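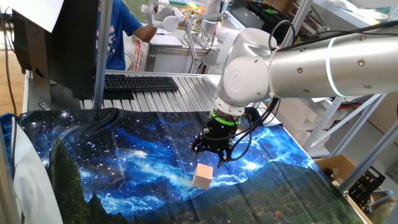

Robotic arm and wooden cube on printed cloth

The Tastard Miracles: A Shrine and Its Paperwork
Hardcover, two volumes in a slipcase
Brirkero Press, May 2022
1,375 pages, 54 plates, notes, index
Sold by Van Hecke Books

The publisher calls this the last word on the healings claimed at the hill shrine of Tastard. We doubt it. It is a long, stubborn and often useful book, and readers who want to know what the pilgrims said, and who wrote it down, will get more from it than from any of the devotional booklets still in print.

The first volume prints the shrine register, 1,348 entries in all, in a plain English translation. Many are only a line or two: a fever, a lame horse, a child who would not eat. The editors admit that 1,013 of them carry no witness name and that one clerk seems to have copied a good many from an older list. They then go on to draw quite firm conclusions about who came to the shrine and how far they walked. We would have liked more caution there.

The second volume is the better one. It follows the money – candles, lodging, the sale of wax limbs – and the long quarrel between the shrine's priests and the bishop's office over who should keep it. The chapter on the bishop's inquiry quotes the questions as well as the replies, and you can see how often the question supplied the reply. A promised chapter on the shrine's later years is only nine pages long and leans on a single diary.
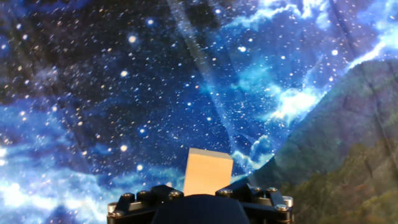 Star-field fabric

On the claims in the catalog copy: "never before seen" is a stretch. Parts of the register came out in the Runent Texts series, in a paperback now hard to find. The translation is new, though, and the notes correct some bad misreadings of place names. If you own the Runent paperback and only want the register, compare before you spend.

The plates are black and white and some are too small to read without a glass. The paper is decent. The slipcase is thin card and tends to arrive with bumped corners – we replace damaged books, but we don't replace slipcases.

Volumes are not sold separately. A one-volume abridged paperback has been announced for January; we have not seen it and are not taking orders yet.

Shelved under: Church history, Pilgrimage, Saints and shrines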